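Manchas en superficies de madera: causas y limpieza
Trabajo final, asignatura Conservación de Materiales II
Grupo 4: Oana Lazăr, Martim Fonseca, Veronica Costache
Tutora: Margareta Radu
Mayo de 2021

1. Por qué este tema

Empezamos queriendo hacer algo sobre barnices en general y era demasiado. La profesora Radu nos dijo que recortáramos y recortamos: solo manchas, solo mobiliario de interior, solo madera con acabado transparente. Quedan fuera suelos, instrumentos y todo lo pintado.

La pregunta de partida: qué manchas se van con métodos suaves y cuáles obligan a levantar el acabado. En casa todo el mundo tiene un truco (mayonesa, ceniza, pasta de dientes) y casi ninguno viene con explicación.

2. Tipos de mancha

Cercos blancos. Humedad atrapada en el acabado, sin llegar a la madera. Típicos de vasos y tazas calientes. Son los más fáciles.

Manchas oscuras por agua. El agua ya pasó el acabado. Si la madera tiene taninos (roble, castaño) y hay hierro cerca, sale un negro azulado muy difícil de quitar. El ácido oxálico funciona pero hay que neutralizar y aclarar bien.

Grasa. Penetra despacio, oscurece la veta. Tierra absorbente, paciencia y varias aplicaciones.

Tintas y colorantes. Vino, café, té, rotulador. Depende muchísimo del tiempo que lleven.

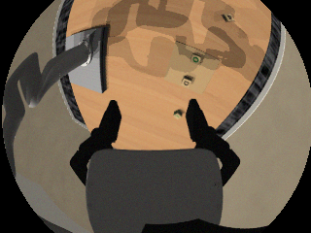

La antigüedad de la mancha pesa más de lo que pensábamos. En la bibliografía se repite bastante: una mancha reciente suele quedarse en el acabado y una vieja ya no. También cuenta el estado de la cera, el desgaste y si alguien intentó limpiarla antes con productos agresivos.

3. Pruebas

Libor Kováčik, del taller Lornano, nos dejó retales de haya y roble. Preparamos 94 probetas -- la idea inicial eran más pero se acabó el roble -- con dos acabados: goma laca y cera. Manchamos con agua, café, aceite de girasol y tinta, y dejamos reposar 12 días antes de limpiar.

Métodos: paño con agua y jabón neutro, alcohol diluido, tierra absorbente, y oxálico solo en las de agua sobre roble. Siempre primero el más suave. Valoración a ojo entre los tres, por separado, y luego puesta en común. Sin colorímetro, ya lo sabemos, es la limitación principal del trabajo.

4. Resultados

Agua sobre cera: bien casi siempre, paño y cera nueva encima.
Agua sobre goma laca: el alcohol quita el cerco pero si te pasas te llevas el brillo. Nos pasó en varias.
Café: regular. En haya queda sombra.
Aceite: la tierra absorbente mejora mucho a la segunda aplicacion, a la tercera ya no se nota diferencia.
Tinta: mal. En ninguna desapareció del todo, y en roble el alcohol la extendió por el poro.

El oxálico aclaró las manchas negras pero también la madera de alrededor, asi que hay que tratar la pieza entera o se ve el parche.

5. Conclusiones y lo que falta

Para cercos y agua superficial los métodos suaves bastan. Con tinta, y con café sobre haya, no, al menos con los tiempos que usamos nosotros. Falta probar barniz moderno (no dio tiempo) y repetir la goma laca con menos alcohol. Veronica quiere seguir con la parte de taninos en junio.

Las fichas de las probetas están en el anexo, ordenadas por madera y acabado. Las de aceite sobre haya van al final porque las pasamos a limpio más tarde.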